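Wudonance recap thread, because people kept asking in my DMs and I only have the strength to type this once. First con where I had my own table in artist alley. March 16, 2024 is now a date I will be boring people with forever.

1/
Background for new folks: I draw a comic called Isedlow. It's a fantasy thing with a lighthouse keeper, a very tired witch, and a town that moves a little every night. I've been posting pages online for ages but I'd never sold a printed copy to a stranger. My mom bought one. My mom does not count.

2/
Wudonance is the con in Wedska, held in the expo hall behind the ice rink. If you've only done the giant shows, picture one main floor, a panel room, a second panel room that is really a hallway with curtains, and a food court that runs out of pretzels before lunch. They announced the final attendance at closing and it was 3613. People cheered like we'd won something.

3/
I applied in December and was sure I wouldn't get in. The application wanted a photo of your display and I didn't have a display, so I stacked books on my ironing board and threw a bedsheet over it. I got in!! I screamed in a parking lot. I apologize to the man with the cart.

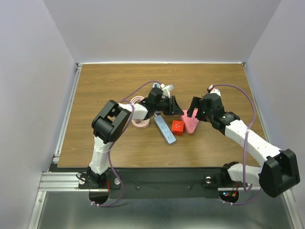
4/
OK, money stuff first, that's what the other small comic people want. Half table, 2 badges included. I split the other half with Trevor Dunmore, who makes enamel pins of moths. Sharing was the best decision of the whole thing. Somebody can watch the table while you pee. Somebody can say "she'll be right back, she drew all of these" in a much more flattering tone than you'd ever use yourself.

5/
I brought issues one through four of Isedlow, a little bundle with all of them tied up in ribbon, a stack of prints, and stickers. The bundles were a last minute idea and they were gone by early afternoon. I sat there untying my own singles and re-bundling them with the ribbon from Trevor's lunch cookies.

6/
What didn't sell: the big prints. Everybody stopped, everybody said "ooh," everybody looked down at the tote bag already hurting their shoulder, and everybody bought a sticker. Fair! I wouldn't want to carry a poster through that pretzel line either. Next time small prints only, something that fits inside a comic bag.

7/
The stickers though. The one of the witch lying face down on the dock saying "no thank you" outsold every other thing I've ever made. I spent months on the cover of issue three, painted every single roof tile, and people want the witch face down on the dock. I drew her on my phone at the dentist.

8/
Let me talk about the costumes for a sec, the costumes were SO good this year. There was a family who came as a full dungeon party, and the littlest kid was the treasure chest. Not a mimic, just a regular chest, she was very firm about it. She'd open the lid if you said please.

9/
Also a guy in plate armor made out of yoga mats who told me it was the most comfortable thing he owns. He sat down on the floor by our table for a rest and then took a while to get back up, so comfortable might have its limits. He bought the moth pins. All the armor people bought moth pins, Trevor has a theory it's a lantern thing.

10/
And somebody came as MY WITCH. I need you to understand. The gray shawl, the boots that don't match, the little brass key on a string. I'd seen her from across the hall and thought oh, nice shawl. Then she got closer and she had the key. I said something like "hhhh." She said she'd found the comic last year when she was home sick and read the entire archive in one go.

11/
I gave her one of everything. She tried to pay. I wouldn't let her, she hid the cash under a stack of business cards, and I found it when I was packing up. So if you're reading this, you sneak, I owe you a sketch and I'm going to send it.
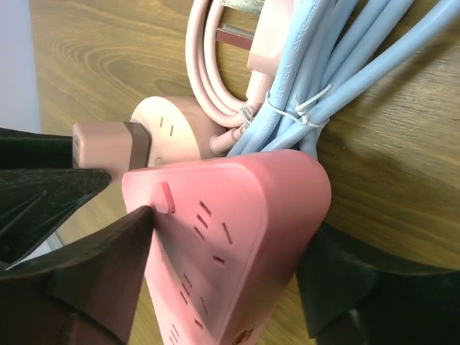 The pink power strip.

12/
Things I was glad I had: cough drops, a real pen that works, a second real pen, a cardigan (the hall shares a wall with an ice rink, plan for it), and small bills. So many small bills. I priced everything so the change would be easy and then panicked and sold two people the same thing for different amounts. I ran after the second one.

13/
Things I wish I'd had: a sign with my prices on it that could be read from farther away than my own nose. I'd lettered it by hand in my prettiest script and people kept squinting at it and asking if it was in elvish. It said "comics, five dollars."

14/
I also want to give a shout to the folks at Papadopoulos, the copy shop that printed my books. I sent them the file for issue four with pages in the wrong order. They called me! On the phone! To ask whether the lighthouse was supposed to burn down before the fire started! It was not. If you do minis, find yourself a printer who reads the thing.

15/
OK, the panel. I got roped into "Small Press, Small Towns" in the hallway with curtains. I've never been on a panel. They'd told us to expect a dozen people and they were dead on, there were 12, and one of them was asleep. I still sweated through my shirt. The cardigan hid it. See above re: cardigan.

16/
The question that got everybody going was whether you should put your whole comic online for free if you're also trying to sell the books. I said yes, and I'd say it again. Nearly every person who bought a bundle from me had already read it on their phone. They wanted the thing to hold — to lend to a cousin, to have on a shelf.

17/
There was a guy on the panel who holds back the last chapter for print only, and he had good reasons, and it works for him. I just know that if I'd been sixteen with no money and hit a wall at the last chapter, I'd have been furious at that author until I was thirty. I hold grudges. It's a whole problem.

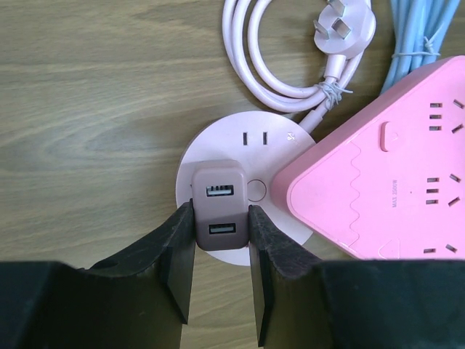 Pirjo Salminen: Jumping in on the free vs. print thing, I do a bit of both and I think it depends a lot on how long the story is. My short ones stay online forever. For the long one I post everything but put extra stuff in the back of the book, sketches and bad early drafts and letters. People buy it for the letters. Did you think about a letters page for Isedlow?

18/
Pirjo, I love this and I'm mad I didn't think of it. I have a folder of messages from readers, some of them are so funny, and one is from a person who works near a real lighthouse and has Notes about my lamp. I'd have to ask everyone's permission but a letters page in issue five is now happening in my head.

19/
Some quick answers from the replies so far. Yes, I'll put leftover copies in the online shop, give me a couple days to sleep first. No, I don't have any more ribbon bundles, but I can make them, I've bought a frankly silly amount of ribbon. Yes, the face down witch is getting reprinted. Bigger? Maybe bigger. A magnet?

20/
Somebody asked if I made money. After the table, the printing, gas, and a fairly sad burrito, I came out ahead by enough for one nice dinner. I know people who do much better and people who lose their shirts. For a first show I'd have been happy just to break even, so I'm going to eat the nice dinner and not think about what it comes to per hour.

21/
Somebody else asked how you talk to people who walk up. I'm bad at it! I started the morning with a whole speech about themes. By the afternoon I was just saying "it's about a witch who needs a nap" and it worked on almost everybody. Nurses in particular. Shout out to the nurses.

22/
Also please let people flip through your books. I saw a table with everything sealed up in plastic and the poor guy looked so lonely. I had one copy of each issue with a big "GRAB ME" sticker on it and they got completely wrecked by the end, bent corners, pretzel salt, the works. Worth it. I'm keeping the salty ones.

23/
The low point, so you don't think it was all brass keys and joy: there's a dead hour late in the day when the big costume contest is on and the whole floor empties out. Nobody warned me about the feelings. I sat there deciding I couldn't draw and should sell my tablet. Trevor handed me a cookie and told me to wait for the contest to let out. It did, and it was our busiest stretch all day.

24/
The treasure chest kid won her age group, by the way. She came back past our table with the ribbon pinned on the inside of the lid. You had to say please to see it.

25/
I've already asked about next year. They open applications in the winter again and I'm going to try for a full table, and this time I'll have a real display photo to send. The ironing board has been thanked for its service and has gone back to being something I trip over.

26/
If you bought a book from me, thank you, and tell me what you thought, even if it's about the lamp. If you took a photo of the witch costume, please please send it to me. I was too busy saying "hhhh" to take one.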